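Objet : Re: [textiles-maison] Pliage et rangement des couvertures polaires - tri du lit avant lavage
De : Delia Oprea
Date : samedi 11 février 2023
À : liste textiles-maison

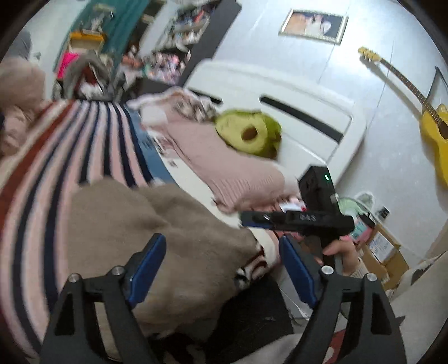 1. État de départ

Lit de la petite chambre, tout à plat ou en tas avant tri. À gauche la couverture à rayures (marine, rose pâle, blanc, rouille), par-dessus le plaid polaire taupe, plus loin le pull en maille rose avec la peluche avocat posée dessus. Le tissu à fleurs près de la tête de lit part dans le lot « à identifier », je n'ai plus l'étiquette et je ne sais pas s'il supporte l'essorage. Même chose pour le morceau noir et blanc à motifs qui sort de sous le plaid.

Je réponds point par point au message de novembre, avec du retard.

> Bonjour à toutes et à tous,
>
> Je reprends la question du boulochage des polaires. Chez moi
> le problème apparaît dès le troisième ou quatrième lavage,
> y compris à 30 degrés. J'ai deux plaids Biltska achetés
> ensemble, l'un lavé avec le linge de lit, l'autre seul. Le
> premier est nettement plus abîmé.

Même constat de mon côté. Le frottement compte davantage que la température. Un plaid polaire lavé avec des draps en coton récupère en plus les fibres du coton, et elles ne partent pas au séchage. Je lave désormais les polaires entre elles, retournées côté envers quand il y en a un, tambour rempli à moitié. Essorage à 1 000 tours maximum pour les housses, 600 pour les plaids. Au-delà, le poil se couche et il faut le reprendre à la brosse.

> Question annexe : est-ce que quelqu'un utilise encore de
> l'adoucissant sur ce type de tissu ?

Non. J'ai arrêté il y a deux hivers. L'adoucissant laisse un film, le plaid devient glissant au toucher et prend les poussières. Une demi-dose de vinaigre blanc dans le bac de rinçage suffit. Pour les plaids déjà encrassés, deux cycles courts à la suite, sans lessive au second.

> Pour la maille, je fais tout à la main, mais le séchage
> à plat me prend une table entière pendant deux jours.

2. Pull en maille

Le séchage à plat reste la seule méthode que je recommande. Pour gagner du temps : rouler le pull dans une serviette éponge, appuyer avec les avant-bras sans tordre, dérouler, changer de serviette, recommencer. Ensuite à plat sur un filet suspendu. J'ai un filet Telico à deux étages, encombrant une fois ouvert mais il se replie en huit et se range derrière une porte. Délai constaté pour un pull épais : environ 14 heures dans une pièce chauffée, contre presque deux jours sur une table.

Ne pas suspendre, même par les emmanchures. L'encolure se déforme et on ne rattrape pas.

Composition à vérifier avant tout. Un pull en acrylique supporte un cycle délicat en machine, un mélange avec laine non. Le mien n'a plus d'étiquette lisible, je le traite comme de la laine.

3. Couverture à rayures

Le risque ici est le dégorgement. Il y a du marine et du rouille à côté du blanc et du rose pâle. Test à faire avant le premier lavage : humidifier un coin de la bande foncée à l'eau tiède, presser avec un chiffon blanc pendant une minute. Si le chiffon prend la couleur, lavage à froid, seul, avec une lingette anti-décoloration, et sortie du tambour dès la fin du cycle. Une couverture rayée oubliée mouillée et pliée marque le long des plis.

Le test sur la mienne a donné une trace très légère pour le marine et rien pour le rouille. Je la lave donc à froid par précaution.

> Et pour les peluches ? La notice dit « surface seulement »
> mais au bout d'un moment ce n'est plus tenable.

4. Peluches

L'avocat passe en machine dans une taie fermée par un élastique, programme délicat, essorage minimal. Vérifier les coutures avant, surtout autour des pièces rapportées. Sécher à l'air en tapotant le rembourrage toutes les deux ou trois heures, sinon il s'agglomère dans le bas. Pas de sèche-linge. Les peluches avec billes ou module sonore, je ne les lave pas, je passe un chiffon humide savonné et un second chiffon à l'eau claire.

> Dernier point, le rangement. J'ai des boîtes sous le lit
> mais les plaids en ressortent froissés.

5. Pliage et rangement

Une polaire ne garde pas vraiment les plis, le froissement vient presque toujours de la compression. Trois remarques :

- Pliage en trois dans la longueur, puis roulage sans serrer. Le rouleau est rangé debout, le bord libre contre la paroi.
- Pas de sac sous vide pour les polaires ni pour la maille. Pour la couverture à rayures c'est possible, mais pas plus d'une saison.
- Boîte Skovo basse pour les plaids, boîte Odukoya haute pour les couvertures. J'ai mesuré l'intérieur de la haute : 619 mm de long, soit un plaid roulé sans forcer. La basse est plus courte et il faut plier en quatre.

La maille reste à plat sur une étagère, pliée en deux avec du papier de soie dans le pli si elle y passe l'été. Ne pas empiler plus de quatre pulls.

6. Ordre des opérations

Pour un lit comme celui-là je procède ainsi : secouer les couvertures à la fenêtre une par une, retirer les peluches, trier par mode de lavage et non par couleur, lancer les polaires en premier parce qu'elles sèchent vite, puis la couverture à froid. Le pull se fait à la main pendant que la machine tourne. Les tissus sans étiquette attendent la fin. Je fais alors un test d'eau sur un coin, puis un test au fer tiède sur l'envers - si ça colle, il y a du synthétique.

Reste une question à laquelle je n'ai pas de réponse : le tissu à fleurs a des tons roses et foncés imprimés, pas tissés, et je voudrais savoir si quelqu'un a déjà fixé ce genre d'impression au vinaigre avec un résultat mesurable. J'ai lu les deux avis sur la liste. Merci de préciser la composition et la durée du bain si vous répondez.

Delia Oprea

--
Liste textiles-maison
Pour répondre à toute la liste, conserver l'objet du message.
Merci de ne citer que les passages utiles.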